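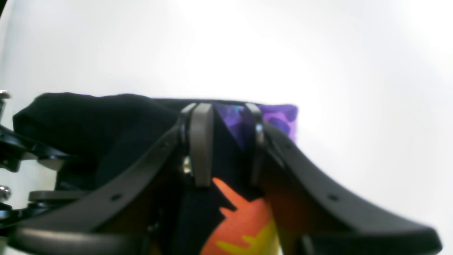

Greltent Garment Care
Frequently Asked Questions: Black and Dark Clothing

Why do my black clothes turn gray?
Usually it is one of two things. Either the dye is coming out, or the surface of the cloth is wearing and small broken fibers are catching the light. Dye loss shows up evenly all over. Wear shows up first at the seams, cuffs, pockets and knees.

What water temperature should I use?
Cold, unless the care label says otherwise. Warm water is fine for underwear and socks. Hot water takes dye out of most cotton.

Do I need a detergent made for dark colors?
It helps with cotton. These detergents leave out the brighteners found in many regular products. For polyester the difference is small.

Does vinegar or salt set the dye?
No. Dye is set at the factory. A cup of vinegar in the rinse can remove leftover detergent, and that sometimes makes a dull shirt look darker.

Should I turn things inside out?
Yes. Close the zippers too.

How do I get rid of lint?
Wash dark items away from towels and fleece. Empty the lint filter before each dryer load. For what is left, use a sticky roller or a damp rubber glove, working in one direction.

What are the white marks under the arms?
Deodorant, in most cases. Rub the dry mark with a clean piece of the same kind of fabric. If it stays, soak the area in cool water with a little dish soap and then wash as usual.

Can you redye a faded garment?
We redye cotton, linen, rayon and silk. We do not redye polyester, acrylic, or anything with a water-resistant coating. Stitching is often polyester and may stay its old color. Dyeing is done by Hugo Roussel at our Drornolar workshop, and he will turn down a piece if the fabric is too thin to take it.

How long does redyeing take?
3 weeks. In June it can run longer because of graduation and wedding orders.

Is there a weight limit?
Each dye order can be up to 300 grams dry weight. Heavier pieces such as coats are priced separately.

Will the garment shrink?
It may, if it has never been washed in hot water. We ask you to sign for this at drop-off.

Where do I drop off?
At the Cisneros Street counter, Suite 608, before 2 p.m. Please empty the pockets and remove any pins.

Who do I contact about a problem with my order?
Ask for Timothée Chevalier at the counter and bring your ticket.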